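Subject: Re: Sliding door sample, track and handle
From: Kyung-tae Bae
To: Tandham Joinery and Glazing list

On Wednesday the Rivdale shop wrote:
> We have the small sliding door on the bench for the counter display.
> Does anyone know if the Durkholm track will take the panel as it
> stands, or does the bottom rail need planing? Also, are the white
> bars meant to stay on?

The bars stay on. They are part of the sample, and customers ask about security bars more than they ask about the glass. Give them a wipe with a damp cloth and leave the fixings alone.

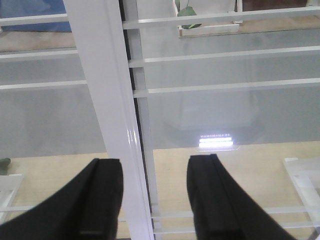

As for the track, please don't plane anything. The Durkholm bottom track is sold in a 1,141 mm length and you want 944 mm for the display, so cut it square and file the burrs out of the grooves before the panel goes near it. A burr will mark the aluminium on the first slide.

The panel has five bars over the glass, three towards the top and two lower down, with a wide clear space in the middle. Keep it that way up when you refit it.
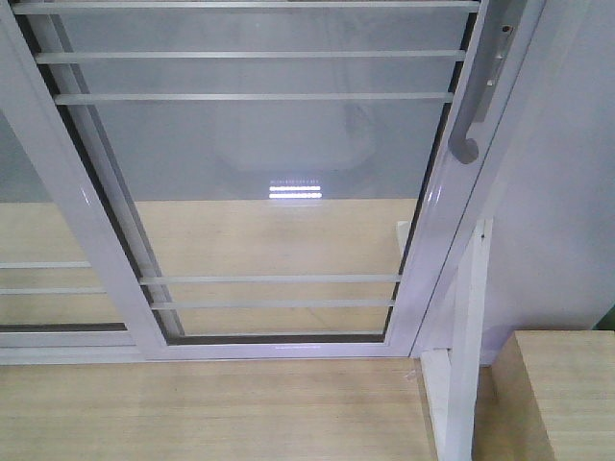
The pull handle is the curved type, with the hooked end at the bottom. The Sun catalogue lists it at 34 pounds if you need a spare, though I would try the old stock drawer first. Tighten it by hand. The stile is thin and the thread strips easily. 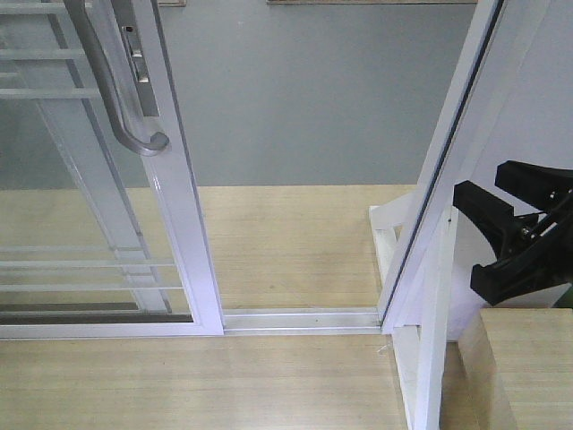 Can the latch be fitted after the panel is in the track?
It can, but it is easier to fit it first, with the panel flat on a blanket.

Once the panel is in, slide it the full way both ways a few times and listen for scraping. If it catches at one end, check that the right-hand upright is square to the track.
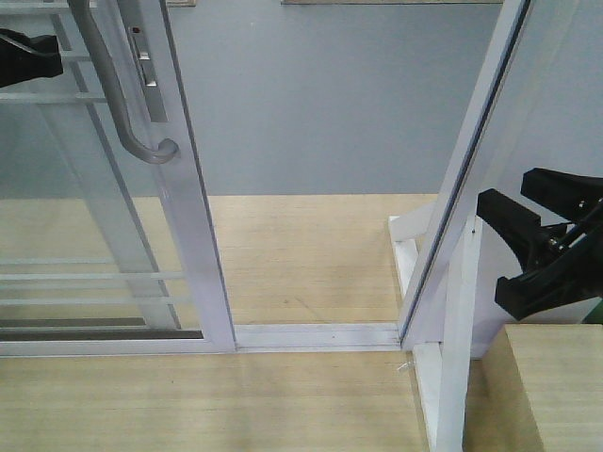 Check the bench for stray screws before you pack up, as one under the track will throw the level out. I can bring the long spirit level over in April if you still want it. The part number for the gasket is 477, same supplier as before.

Kyung-tae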